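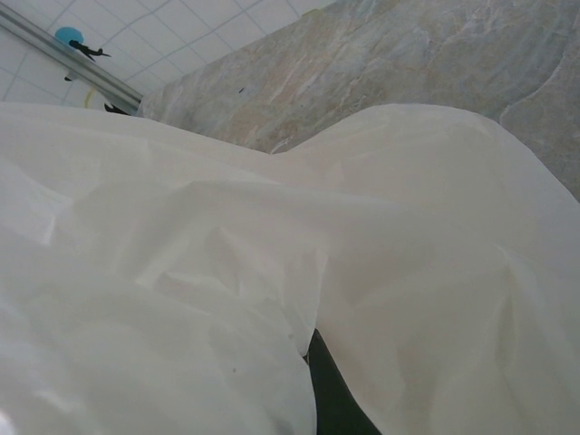
Search this site Go

About us

Pristeck is a small research company working on how robots handle soft and awkward materials. We started in Dretham, in a rented unit behind a tile shop, and moved to Nelldale in February two years ago. Amber Baert leads the research side.

Most of our work is on thin plastic film. Film is hard for a robot because it has no fixed shape, it lets light through, and it folds over the gripper as soon as the fingers go in. A depth sensor often reads straight past it. Our method puts a small camera at the wrist and judges the grasp from how the folds move near the fingertip, with no attempt to model the whole sheet.

We collect our data in kitchens and laundries, against tile, stone and metal rails, as well as on a bench. The current set has 2,227 grasp attempts on film and bags. The policy trained on it picked up a single layer in 1,228 of them when we replayed the starting positions, and we publish the misses along with the rest. Two layers pinched together is still the most common fault.

Last year we ran a 200-hour trial with Haberkorn, a packaging firm, on opening and clearing bin liners. The trial showed that grip force matters less than the angle of approach – a result we did not expect and have since repeated on our own arms.

Visitors are welcome by arrangement. Please email first, as the lab is often running unattended.

Comments

gregor_w: Does the method work on coloured film, or only the clear and white stuff?

Amber Baert: Coloured is easier. Black liners are the worst, we've only done 100 of those so far.

Tansy: Saw the talk in Dretham, good to see the failures written up too.

We use cookies to remember your settings. Accept Manage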